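Robot arm takes over the drawer bench at Urnside

Visitors to the Tindus works at Urnside this May will find one of the quieter corners of the building rather changed. The drawer bench, where small storage units are opened and shut over and over before a design is passed for sale, now has a robot arm doing much of the opening and shutting, and the people who used to do it by hand have moved one table along.

It is a job that most shoppers never think about. Every new design has to have its drawers worked 3000 times before it can be signed off, and until this spring that meant somebody sitting there with a tally sheet, a cushion and (if they were lucky) the radio. Staff took it in turns, 5 to the rota, and many will tell you it was a good way to catch up on the gossip and a very good way to get a sore wrist.

The arm, which the team calls Huanca after the name on its project folder, was set up with plenty of help from the bench staff themselves. They knew how hard a drawer likes to be pulled, and where a handle is apt to slip out of your fingers, and all of that had to be passed on somehow - mostly by standing beside the table and saying "gently, gently" until the settings came right.

The work at the bench, with the cloth down:
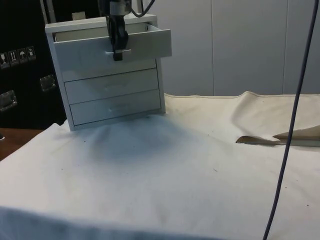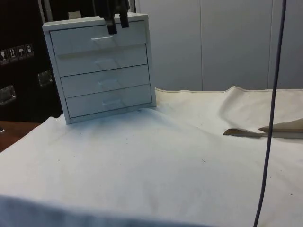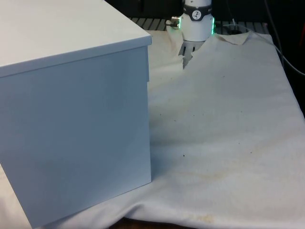 What it means for the rota

No jobs have gone, and the works has promised in writing that none will go on account of the arm. The five people on the old rota still look after the bench between them, but their day has a different shape. They set up each unit, keep an eye on the pulls, and then go over the drawers by hand at the end, feeling for any roughness or stickiness that a machine might pass over quite happily. They also write up the notes for the design office, a task that used to get squeezed into the last ten minutes before home time.

Opinions on the floor are mostly kind, though a bit mixed. Several of the staff say their hands feel better for it and that they enjoy having a proper say in how a drawer is made. Others miss the company of the old bench, when two people would sit side by side and put the world to rights, and there is talk of moving the tea table closer so that some of that comes back.

The first full trial ran to 556 pulls before it was paused for the staff to adjust the grip - they are taking it slowly, and quite right too. A second bench is planned for the sister works at Inilholm, where staff have been invited over to Urnside to have a go and ask whatever they like before anything is ordered.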